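Filed under: Drawing Basics > Light and Shadow
Search the Murkell Drawing Room Enter keywords Go
Posted in April by the Murkell Drawing Room

How to Shade a Ball in Pencil (and Make It Look Round)

If you only ever practice one drawing exercise, make it this one! A ball has no corners or fiddly details, so all of your attention goes to light and dark. Once you can shade a ball so it looks round, you can shade an apple, a cheek, a teapot, a cloud. I still draw one whenever I've been away from my sketchbook for a while, and I still enjoy it every time.

Set aside 40 minutes for your first try. You'll get quicker later, but please don't rush this one.

What you need

An HB pencil, a 2B and a 4B. I use the Busent student set, which sharpens to a nice long point, and any brand you already own is fine.
A kneaded eraser.
Paper with a little tooth. My favorite is the Lutine pad, 12 sheets of 300 gsm. It's heavier than you strictly need for pencil, but it puts up with a lot of erasing, and it won't buckle if you decide to add a wash later.
A scrap of the same paper for testing.
A lamp you can move.
Something round and pale to look at.

Skip the blending stump for now. It's a lovely tool and we'll get to it in another tutorial, but beginners tend to smear everything into one gray with it (I certainly did).

Setting up your light

Use one light. This matters more than the pencils, the paper and the ball put together. With a window on one side and a ceiling light overhead you get two highlights and two shadows, and it gets confusing fast. Close the curtains, switch off the overhead light and put your lamp up high and a bit to one side.

Work on a plain, pale surface. A busy tablecloth throws color and pattern up onto the underside of the ball, and it hides the edge of the cast shadow. You want a big quiet area with nothing going on in it, so that even a faint gray shows up.
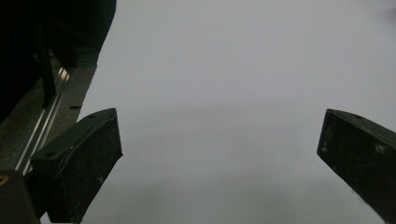 Choosing something to draw

Matte and white is what you're after. Glossy balls reflect the lamp, the window, the room and your own face, and while that's a fun challenge, it belongs in month three. A foam craft ball is great. So is a plain rubber ball, or a round stone if you can find a pale one. Eggs are good too, with the bonus that you can eat them afterward.

If yours rolls, set it on a small ring of putty. You can also rest it in a shallow dish, and that makes a very good second drawing, with the rim curving around in front and behind and the round form tucked down inside it. Try a clear dish if you have one. I'd save that for when the ball alone feels comfortable. 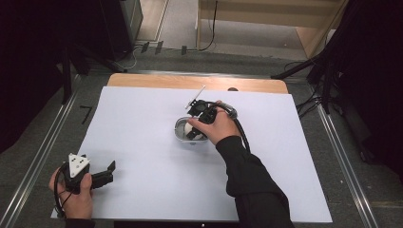

Paper under everything is a cheap trick I use all the time. Tape down one large white sheet and you have an instant clean stage, plus a soft bounce of light coming back up from below. That bounce is called reflected light, and we're going to draw it in step 5. The roll I use came from Athanasiadis, the art store down the block from our room, and it has lasted ages. The back of leftover wrapping paper works just as well.

Step 1: Make a value strip

Draw a row of five boxes on your scrap paper. Leave the first one white. Make the last one as dark as your 4B will go, then fill in the three between them so the jumps look even. Keep the strip beside you the whole time you're drawing. I promise you'll look at it more than you expect.

Step 2: Draw the circle

Hold the HB loosely and move your whole arm, going around and around in the air before the tip touches down. Let several light circles pile up on each other. Somewhere in that tangle is a good one, and you can pick it out with a slightly firmer line, then lift the others with the kneaded eraser. Tracing around a cup is allowed! This is a shading exercise, and a clean circle takes one worry away.

Step 3: Find the edge between light and shadow

Squint. Really squint, until the small stuff blurs and you see a light part and a dark part. The border between them is a curve, a bit like the edge of a crescent moon. Draw it in very faintly. If you put in a straight line by mistake, the ball will look like a coin someone colored half of, so check that curve before you go on.

Step 4: Lay in the shadow side

Take the 2B and cover the whole shadow side with one even gray. Keep your strokes close together and let them follow the roundness of the form if you can. Go over it a second time in a different direction. Light layers, lots of them – pressing hard crushes the tooth of the paper and you can't get much on top after that.

Now move into the light side with the HB, getting paler and paler as you approach the brightest spot. On a matte surface that spot is wide and soft, with no crisp edge anywhere. The change from gray to white should be slow enough that you can't point to where it happens.
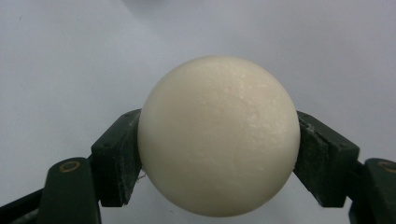 Take your time over that slow change. It's the part people hurry, and it's also the part that does nearly all the work of making a flat circle swell up off the page. If you see a stripe, fill the paler side of it with tiny light strokes until it melts away. If you've gone too dark, press the kneaded eraser down and lift it straight up again. Don't rub.

Step 5: Add the core shadow and reflected light

The darkest band on the ball sits just inside the shadow side, a little way in from that faint curve you drew. Build it up with the 4B. Past it, toward the outer edge, leave things a touch lighter. There's your reflected light, bouncing up from the paper! Keep it darker than anything on the light side, even though your eye will swear it's bright. Check it against your value strip.

Step 6: Put in the surface marks last

Scratches, speckles, pits and scuffs are so tempting to start with. Leave them until the big shading is finished, then add only a few. Marks on the lit part can be picked out with a corner of the eraser pinched into a sharp wedge. Short, thin strokes look more natural than dots, and a small cluster in one area is plenty to tell people the surface is worn.

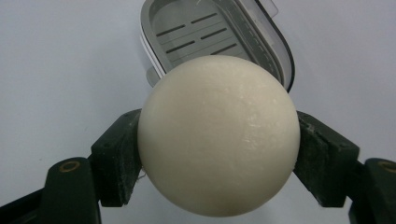

Step 7: Ground it with a cast shadow

The cast shadow is darkest right where the ball touches the table and gets softer as it moves away. Draw it as a flattened oval, start with the 4B at the contact point, and fade out through 2B to HB. I love this step. The ball is floating, floating, and then suddenly it has weight!

Common problems

My ball looks flat. Your darks are probably too light. Compare your core shadow with the last two boxes on the strip and be brave.

My ball has a hard outline. Let the tone make the edge for you. On the lit side, soften the line with the eraser until it nearly disappears, and put a little gray behind it in the background.

Everything looks dirty. Rest your hand on a clean scrap of paper as you work, and swap it out when it turns gray.

What to try next

Move the lamp and draw the same ball again. Put it low to the side, then straight overhead, then behind. My own ball sketchbook is up to page 359, and the one with the lamp behind is still the one that gives me trouble, so expect a few messy tries. After that, set a second ball close to the first and watch how the shadow of one wraps over the other.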